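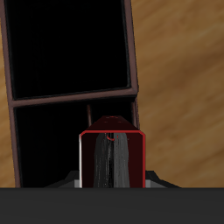
Dudska Adel Furniture Restraint Kit: Long-Term Review

The Adel is a strap-and-bracket restraint for tall furniture. It ties the top of a bookcase, dresser or cabinet to the wall framing and is meant to keep the piece from going over when someone pulls on it. I bought mine at retail. I have had it on a tall bookcase in a rented duplex since last November, and before that I ran one strap on the bench to see what wore out.

Contents

Each box contains steel wall brackets, matching furniture brackets, woven polyester straps with a cam buckle, a bag of screws in two lengths, and hollow-wall anchors. There is also a folded instruction sheet, a drilling template on the back of the sheet, and a small bubble level that I did not use. The sheet is printed in a gray that is hard to read under a work light.

The brackets are stamped, with the edges deburred. The slot the strap passes through has a rolled lip. Cheaper kits leave that edge square, and a square edge will saw at webbing every time the furniture shifts. The zinc plating is even on all of mine except for a bare patch inside one bend.

Screws are the usual weak point. The long ones for the stud side are acceptable: coarse thread, flat underside on the head, square drive. The short ones for the furniture side are too soft. I stripped one by hand and replaced the rest with pan heads from my own stock in the same diameter. If you do this, check the length against the thickness of your top panel before you drive anything.

The wall anchors should be left in the bag. The instruction sheet allows them "where no stud is accessible." I do not agree with that line. Drywall alone is not a structure, and a toppling load arrives as a jerk. If the furniture sits between studs, screw a board across two studs and mount the wall bracket to the board.

Installation

The sheet asks for the wall bracket to sit slightly below the top of the furniture, with the strap running a little downhill to the wall. That works where the back of the piece stands off from the wall because of baseboard. On my wall the gap was wide enough to get a hand in. With the furniture tight to the wall you have to mount both brackets first, walk the piece back and then reach over the top to close the buckle. It can be done by one person with long arms. Kwabena Laryea held the case off the wall for me on the second side, and it went much faster.

Order of work, as I ended up doing it:

Find the stud and confirm it with a thin finish nail in a place the furniture will hide.
Mark the wall bracket and drill the pilot hole.
Fix the furniture bracket into a solid rail or the thick part of the top panel. Hardboard backing does not count.
Thread the strap before moving the furniture.
Push back, tension the buckle, fold the tail under and close the keeper.

The template has a scaling error. The hole centers on the printed sheet are wider apart than the holes in the bracket, enough to matter. Use the bracket itself as the template. I wrote to Dudska and got a polite reply saying a new sheet was being prepared. The box I bought later as a spare had the old one.

Shimming

A restraint does not fix a case that leans. If the floor runs out, level the furniture first and tension the strap second. Using the strap to pull a leaning case upright puts it under constant load and racks the carcass, and you will see that in the doors before you see it anywhere else. I used Pillow composite wedges under the front feet. They snap off cleanly at the score lines and have not crept.

On carpet the front feet often sit higher than the back ones because of the tack strip. Most kits say nothing about this. The Adel sheet has one sentence and a drawing, and both are correct.

Bench test

I am not a test lab and the rig was simple: a strap between two brackets screwed to oak, a lever arm, a counter and a motor from a dead treadmill. I cycled the strap 2000 times at a light load and looked at it under a loupe every evening. There was fuzzing at the wall-side slot and none at the furniture side, where the webbing meets the lip at a flatter angle. The buckle did not slip. Marks drawn on the webbing at the jaw were still lined up at the end.

I then hung a static load from the same worn strap and left it for 48 hours. It stretched early and then stopped moving. When the load came off, part of the stretch stayed. Retension any strap after the first week, whether or not it looks slack. The sheet does not mention this and it should.

The box claims a breaking strength of 539 pounds. I have no means of checking that and would not plan around it. The number applies to the strap, and the screw in the furniture panel will let go a long time before the strap does. Particleboard in particular has poor withdrawal strength, worse when the hole is near an edge.

In use

After most of a year on the bookcase the tail of one strap had worked out of its keeper. The buckle itself was still tight. The keeper is a molded loop and relaxes with time; a stitch through the tail would be better. Dust packs into the cam, so open and close it when you clean up there.

Removal is easy. Lifting the cam frees the strap and the case can come forward for painting or for an outlet. That is the main advantage over a fixed L-bracket, which is stiffer and cheaper but has to be unscrewed each time, and the holes get looser each time.

Compared with the Opoku cable restraint

The Opoku uses coated steel cable with a crimped end. It stretches less and takes up less room. It is also harder to adjust, and the length has to be right before you crimp. I would choose the Opoku for a heavy cabinet that will never be moved and the Adel for anything else. The Opoku wall plate has two screw holes in a vertical line, so both land in the stud. On the Adel they are side by side, and with a narrow bracket you have to be well centered to catch wood with both. I would like Dudska to copy the vertical layout.

Good: bracket edges, buckle, easy release, useful note on carpet.

Bad: short screws, template scale, side-by-side wall holes, gray print, the advice on hollow-wall anchors.

Rating: 4 out of 5 with your own screws. Lower if you use only what is in the box.

Comments

plumbline_ed
Same problem with the template. Mine was off in the other direction, so I suspect whoever prints them has "fit to page" turned on.

Aba Laryea
Does the board across two studs have to be painted before it goes up? Landlord is fussy. Also, would you put it above or below the top of the case?

Reviewer
Below, so the case hides it. Paint it first, edges included.

tallcase
I have metal studs. The long screws just spin. What did you use?

Reviewer
I have wood framing and have not tested it on metal. Ask Dudska before you rely on it.

Recent reviews
Pillow composite wedges, mixed pack
Opoku cable restraint, second look
Stud finders: magnetic and electronic
Cam buckles after a winter outdoors

Contact | Copyright the author, all rights reserved | Back to top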